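리브릿지(Rirbridge) 퀼팅 쿠션 매트, 블루그레이
식탁 위에 하나 깔아두고 쓰는 폭신한 사각 매트예요
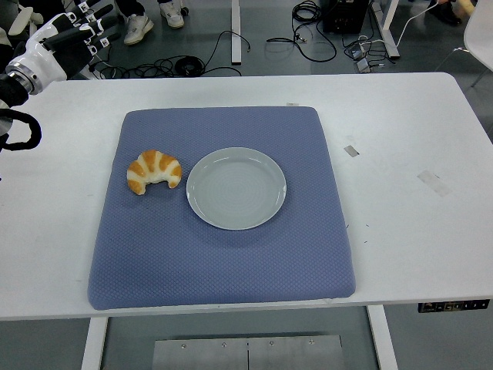
블루그레이 매트 위에 크루아상 하나와 빈 접시. 흰 테이블에 깔았을 때의 색감이에요.

안녕하세요, 주시보(Zusivo) 생활잡화 담당입니다. 이 매트는 제가 집에서 먼저 쓰다가 입고시킨 물건이라 설명이 좀 길어질 것 같아요. 급하신 분은 맨 아래 사양이랑 배송 안내만 보셔도 됩니다 :)

원래 저희 가게에는 얇은 리넨 매트만 있었거든요. 예쁘긴 한데 접시를 내려놓을 때마다 딱딱 소리가 나고, 조금만 잡아당겨도 쭉 밀려요. 저희 집 식탁이 하얗고 반질반질한 편이라 더 그랬어요. 그래서 7월에 거래처에서 샘플을 몇 장 받아왔는데, 그중에 제일 두툼한 게 이 리브릿지 매트였습니다. 처음엔 솔직히 방석인 줄 알았어요. 같이 일하는 분도 보자마자 "이거 깔고 앉는 거 아니에요?" 하시더라고요 ㅎㅎ 깔고 앉으셔도 되긴 합니다. 저는 식탁용으로 팔지만요.

모양과 색

정사각에 가까운 모양이고 모서리는 살짝 둥글면서 통통해요. 표면에는 잔잔한 다이아몬드 무늬 퀼팅이 들어가 있고요. 색은 블루그레이인데, 파랑이라고 생각하고 주문하시면 조금 차분하다고 느끼실 수 있어요. 채도가 낮은 색이라 흰 접시든 연회색 접시든 올려놓으면 그릇이 또렷하게 보입니다. 빵처럼 노릇한 색은 특히 잘 어울려요. 저는 크루아상 올려놓고 한참 구경했네요. 결 사이사이 뽀얀 줄까지 다 예뻐 보이고!

그렇다고 모든 그릇하고 맞는 건 아니에요. 저희 집에 있는 진한 남색 대접은 올려놓으니까 좀 가라앉아 보였어요. 짙은 색 그릇이 많으신 댁은 오트밀 색이 나을 수도 있는데, 오트밀은 지금 품절이고 다음 입고가 언제인지는 저도 아직 못 들었습니다. 입고 알림 눌러두시면 문자로 갑니다.

두께와 쓰임새

두께는 2cm예요. 식탁 매트치고는 꽤 두껍죠. 그래서 접시를 내려놓을 때 소리가 훨씬 덜 나고, 아침에 가족들 자는 동안 혼자 커피 마실 때 참 좋아요. 대신 굽이 높고 좁은 와인잔은 올리지 마세요. 폭신해서 기우뚱합니다. 저는 컵은 매트 바깥 맨 식탁에 두고, 접시랑 빵만 매트 위에 올려요. 국그릇도 가득 담은 건 식탁에 바로 놓는 편이 마음 편하더라고요.

넓이는 혼자 간식 먹기에 넉넉한 정도예요. 납작한 접시 하나 놓고 그 옆에 크루아상을 하나 둬도 한 매트 안에 들어갑니다. 2인 식탁이면 두 장 나란히 까는 분들이 많으시고, 저처럼 한 장만 가운데 앞쪽으로 당겨서 내 자리처럼 쓰는 분도 계세요. 식탁 폭이 좁은 댁은 종이로 크기를 한번 대보고 주문하시면 좋겠어요.

그리고 이건 저만의 용도인데, 무거운 주물 냄비를 닦아서 말릴 때 밑에 깔아둡니다. 식탁 긁힐 걱정이 없어서요. 다만 불에서 막 내린 뜨거운 냄비는 안 돼요! 이 제품은 냄비받침이 아니라서 겉감이 눌어붙을 수 있습니다. 뜨거운 건 식혀서 올려주세요.

세탁은 이렇게

빵 부스러기가 퀼팅 골에 좀 낍니다. 이건 어쩔 수 없더라고요. 싱크대에 대고 탁탁 털거나, 마른 솔로 한 방향으로 쓸어주면 거의 빠져요. 버터 묻은 자리는 주방세제 한 방울 묻혀서 손끝으로 살살 문지른 다음 미지근한 물로 헹구시면 됩니다.

통째로 빨 때는 세탁망에 넣어서 찬물 울코스로 돌리세요. 건조기는 쓰지 마시고요. 저는 한 번 돌렸다가 모서리 쪽 솜이 뭉쳐서 손으로 한참 폈어요. 그늘에 뉘어서 말리면 여름엔 하루, 요즘 같은 날씨엔 하루 반쯤 잡으셔야 해요. 그래서 저는 두 장을 번갈아 씁니다. 첫 세탁은 꼭 단독으로 해주세요. 색이 아주 살짝 빠질 수 있어요.

자주 물어보시는 것들

접시도 같이 파나요?
접시는 별도 상품이에요. 비슷한 느낌을 찾으신다면 그윌리엄(Gwilliam) 라인의 둥근 납작접시를 보세요. 가장자리가 살짝 올라온 연회색 도자기 접시라 이 매트랑 잘 맞습니다. 크루아상은, 음, 동네 빵집에서요.

미끄러지지 않나요?
뒷면에 미끄럼 방지 점이 박혀 있어요. 그래도 식탁에 물기가 있으면 밀리니까 한번 닦고 깔아주세요.

잰던(Jandon) 매트랑 뭐가 달라요?
잰던은 얇고 빳빳해서 돌돌 말아 보관하기 좋고, 리브릿지는 두껍고 폭신한 대신 말리지 않아요. 서랍이 좁은 댁은 잰던이 편하실 거예요. 저는 리브릿지를 냉장고 옆 틈에 세워둡니다.

반려동물이 자꾸 올라가요.
네... 저희 집 고양이도요. 해결책은 아직 못 찾았습니다.

구매하신 분 후기

"두께 보고 놀랐는데 써보니까 얇은 걸로 못 돌아가겠어요. 아침마다 토스트 접시 올려놓고 먹습니다. 색이 화면보다 조금 회색에 가까워서 별 하나 뺄까 하다가 그냥 다 드려요." (Comfort Zakaria 님)

후기 감사합니다. 색 얘기는 다른 분들도 해주셔서, 위쪽 설명에 차분한 색이라고 적어두었어요. 모니터마다 조금씩 다르게 보이니 참고해 주세요.

사양

상품명: 리브릿지 퀼팅 쿠션 매트
색상: 블루그레이 (오트밀 품절)
형태: 사각, 둥근 모서리
두께: 2cm
겉감: 면 혼방
충전재: 폴리에스터 솜
구성: 매트 1장 (접시와 음식은 포함되지 않아요)
관리: 찬물 울코스, 건조기 사용 금지, 표백제 사용 금지

배송과 교환

낮 12시 전에 주문하시면 그날 보내드려요. 주말 주문은 월요일에 나갑니다. 두 장까지는 접지 않고 납작한 상자에 넣어 보내고, 5장 이상 주문하시면 상자가 커져서 하루 정도 더 걸릴 수 있어요.

교환이나 반품은 받으신 날부터 7일 안에 연락 주세요. 한 번 빤 제품은 교환이 어렵습니다. 깔아만 보신 건 괜찮아요. 색이 생각과 달라서 돌려보내시는 경우에는 왕복 배송비를 부담해 주셔야 하고, 박음질이 터졌거나 솜이 한쪽으로 쏠린 제품이 갔다면 저희가 바로 새걸로 바꿔드립니다. 문의 게시판에 터진 부분이 보이게 사진 한 장만 올려주세요.

선물 포장은 무료예요. 주문하실 때 요청란에 "포장"이라고만 적어주시면 되고, 끈 색은 흰색과 회색 중에 골라주세요. 안 적으시면 회색으로 묶어 보냅니다. 집들이 선물로 두 장씩 사 가시는 분들이 꽤 계시더라고요.

2018년 11월 상품 설명 수정

함께 보면 좋은 상품
그윌리엄 둥근 납작접시 연회색
잰던 롤 매트
리브릿지 컵받침 (같은 퀼팅 무늬)

상품 문의 | 재입고 알림 신청 | 목록으로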